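The bed is where all laundry goes to be dealt with at our place. I've tried the couch and the kitchen table, but a bed gives you elbow room, and you can't go to sleep until it's cleared (best motivation there is!). So Friday after work I pulled the sheet smooth, sage green, my favorite of the two, and got going. 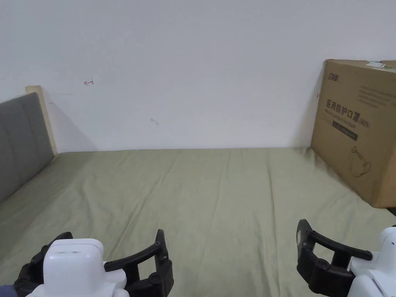

Do you need to iron a cotton sheet before you fold on it?
Smoothing it with your palms is plenty. A few creases won't bother your shirts one bit.

My friend Fatemeh Kermani swears by folding everything in thirds, long side first, and she got me hooked. I put on a podcast, set the timer for 17 minutes and went for it. The blue stuff always comes first with me, no idea why. I used to work on top of the cream duvet, and it's so much squishier. Try getting a straight edge on that thing! You grab a corner of something blue and crumpled, shake it out, and it just sinks back into a heap.

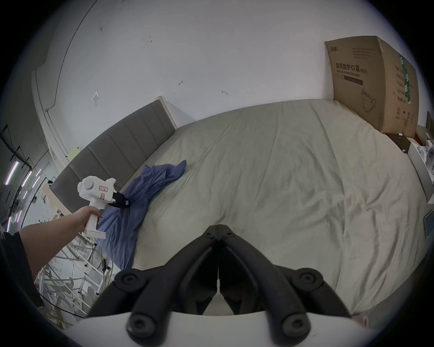
What goes in the box

Big cardboard boxes are my off-season closet. Sweaters at the bottom, then jeans, then anything thin on top. I let small dark things pile up on whatever I'm folding, and they go in last to fill the gaps. Tape it, shove it against the wall, done until fall. Well, almost. I still have to find the marker.

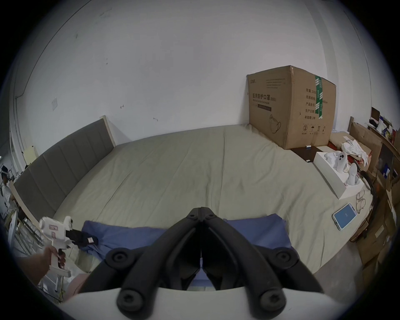

Blue first, then the little black one.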